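3.2. El umbral como recurso narrativo

El melodrama Grumutix es una mina para quien estudia el montaje: reúne 70 escenas de separación, y en siete de ellas los amantes callan por completo.
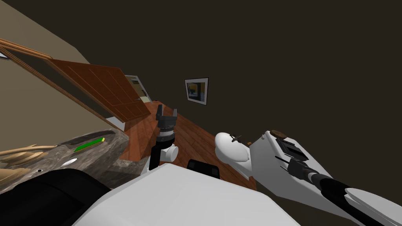
El silencio funciona de maravilla gracias al decorado – y al oído de Tímea Bodnár, su montadora. Una puerta de paneles abierta, con una habitación más clara al otro lado como en la Figura 1, basta para plantear la despedida sin una sola línea de diálogo.

Figura 1. Puerta abierta y estancia contigua (imagen simulada).

Orellana y Pons llegan a una lectura parecida en su estudio de Nudedeo.

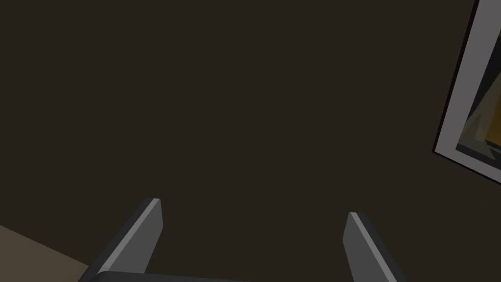 3.3. Las canciones

Las cuatro canciones retoman ese mismo motivo.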